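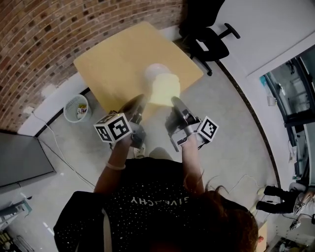
Bring Back the Repair Counter
By Efa Foulkes
19 August 2020

My kettle stopped working in April. The switch would not stay down. I took it back to the store where I bought it, and the clerk offered me ten percent off a new one. I asked who fixed them. She said they didn't do that, and she was polite about it.

The old Nestilell department store had a repair counter in the basement when I was growing up. You handed over your toaster or your lamp, you got a paper ticket, and you came back the next week. It closed when the building was sold. The town has 70 stores on the main street now and I can't name one that would replace a switch.

I think any store that sells things with a plug should have to take them in for repair, at a posted price, for as long as it sells that brand. I would go further and make the price of common parts public. The switch in my kettle costs very little to make. I could not buy it anywhere. The Monis website lists the kettle, the lid and a cleaning powder, and nothing else.
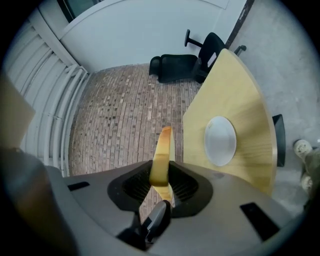 Brick-patterned floor, seen from behind the tool.

People who run stores tell me a counter would lose money. Some of them would lose a little. A counter also brings a customer through the door twice, and Pramanik Hardware, two towns over, has kept one going for years on that basis. They charge a flat fee to look at the item and take it off the bill if you go ahead. I drove my kettle there. The fix cost less than the gas and the fee was fair.

The other argument is that shoppers don't want this. I don't believe it. When I wrote a short letter to the town paper on the subject, I got 197 replies. Plenty of them wanted to tell me about a vacuum cleaner. A few thought I was wasting my time, and one man asked if I still had the box.

The council has set aside $1,000 to study household waste. I would like it spent on a bench, a lamp and a set of screwdrivers in the empty Tritudora shop, open on market mornings. Charge a fee and see who turns up.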